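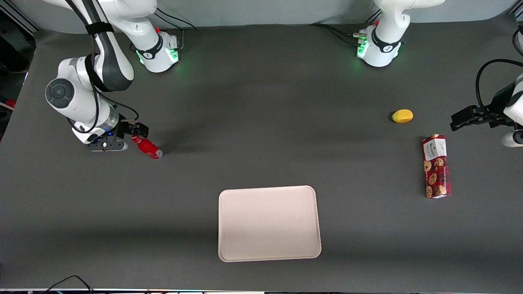
Figure 4.1 Mixed goods on a grey work table: a red bottle, a small yellow oval item, a biscuit box and an empty tray.

Chapter 4
Mixed Loads: Placing Unlike Goods in One Tray

4.1 Scope of the chapter

Chapter 3 dealt with uniform loads, in which every item has the same outline and the tray can be filled by repeating one pattern. Most small orders are not of this kind. A household order may hold a bottle, a carton and a piece of fruit, and no single pattern fits all of them. This chapter sets out how such goods are classed, in what order they are placed, and how the space left between them is treated.

The method follows the one described by Zoltán Hajdu in his notes for the Peltonen packing course, with changes to the terms. Hajdu's "hard" and "soft" goods are called bearing and non-bearing goods here, as a soft item may still carry a light load.

4.2 Classing by shape

Goods are first sorted by the way they rest on a flat surface.

Flat-sided goods, such as cartons, rest on a face and stay where they are put. They may be laid on the largest face, on a long edge or on end. The largest face gives the lowest centre of gravity and is the normal choice where floor area allows.

Cylindrical goods, such as bottles and tins, are stable on their base but roll in one direction when laid down. A bottle with a narrow neck also leaves a gap on either side of the neck, and this gap can be used for a small item.

Rounded goods, such as lemons, touch the surface over a small area only. A lemon is longer in one direction than the other and will tend to settle on its side, but a slight tilt of the tray will move it.

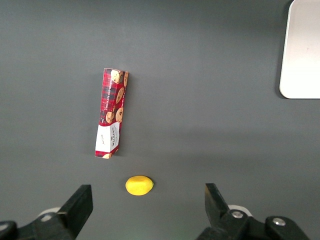

A printed carton needs one further decision, that of which face is to be seen when the tray is opened. Shortbread and biscuit cartons often carry the product name along the length of the front, so that the carton reads correctly only from one side of the tray. Where a packing sheet states a display side, it takes priority over the order of placing given in 4.3.

4.3 Order of placing

The carton is placed first, against a wall of the tray and parallel to it. The bottle is laid second, with its side against the carton and its cap towards a corner. Rounded goods go in last and fill the remaining space.

In the Zestard tray used for the worked problems, the floor area is 816 square centimetres. Up to 700 square centimetres may be covered by goods, and the rest is kept clear for the hands. The Kamemetti tray has a raised rim and is treated separately in 4.6.

4.4 Terms used in this chapter

Footprint: the area of tray floor covered by an item in its packed position.
Void: any space in the tray too small to take a further item.
Bearing item: an item on which another may be rested without damage.
Stop: an item or tray wall that prevents a cylindrical or rounded item from rolling.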